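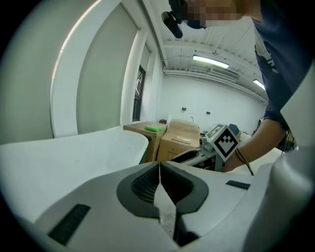 Figure 1. Forward reach over the work area.

4. Placing and Leveling the Table

This section covers the Farine round table with pedestal base. For the square version, see the Pritchard supplement. Complete Section 3 (Attaching the Top) before you start.

4.1 Choosing the position

1. Select a hard, flat floor. On carpet, fit the wide glides (part 322) before going further.
2. Measure from the edge of the top to the nearest wall, column or cabinet. Leave at least 100 cm on every side where a person will sit or stand.
3. If the table will stand near a window, lower the blinds fully and check that the bottom rails and cords do not touch the top.
4. Mark the center of the base on the floor with removable tape.

Note: The base flares toward the floor. Measure clearance for chair legs at floor level as well as at the edge of the top.

4.2 Moving the table

CAUTION: Two people are required. Do not lift the table by the edge of the top. Lift by the column, below the mounting plate.

1. Take everything off the top.
2. Pick up small items from the floor along the route and at the marked position.
3. Lift, carry and lower the base onto the tape mark. Do not drag or roll the table on the rim of the base. 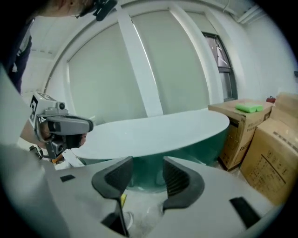
Figure 2. Round table with white top and dark teal pedestal base, set in front of roller blinds.

4.3 Leveling

1. Place a spirit level across the middle of the top.
2. Turn the glide nearest the low side counterclockwise, a half turn at a time.
3. Rotate the level a quarter turn and repeat.
4. Press down on the edge at four opposite points. If the base rocks, adjust the glide on the side that lifts.
5. Tighten the lock nuts with the 23 mm wrench supplied.

Note: Check the lock nuts again after 27 days of use, and each time the table is moved.

4.4 Working at the table

Keep work within easy reach of the edge. If you have to lean across the top, move to the other side or bring the item closer.

CAUTION: Do not sit on the edge of the top or rest a knee on it. A single column supports the full load, and weight at the edge can tip the table.

Wipe the top with a damp cloth and dry it. Do not use abrasive pads. For marks on the painted base, use Zilulley surface cleaner or plain soapy water.

Mavenport Furniture. Sheet revised Feb 4, 2019.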